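Slide 1 - Folding printed T-shirts at Wasenley
Tia Bainbridge, Tuesday session

Open with the setup. One table, one basket, one shirt at a time. Basket goes at the far left corner so the cloth gets the middle. 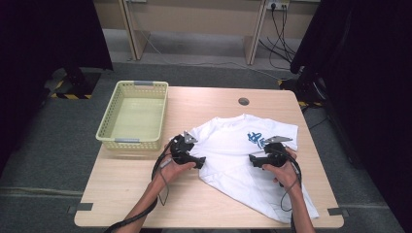

Slide 2 - Print position
Locate the print before the first fold. On the white shirt the blue characters sit high on the chest, so a center fold risks a crease through the ink. Fold the sides to the back and keep the print flat. 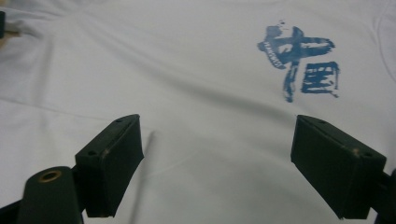

Slide 3 - Clearing the surface
Finished pieces leave the work area before the next shirt is opened. Read out the Drumau rule: 7 shirts to a stack, 8 at most.
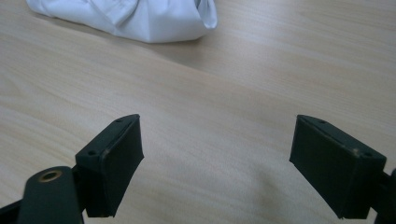

Stack limits come from the shelf depth at Drumau, and the Flivell shelves are shallower. Check the depth before copying the number. A loose white bundle like the one at the far side of the table does not count toward a stack - shake it out and start over. Pause for questions on shelving.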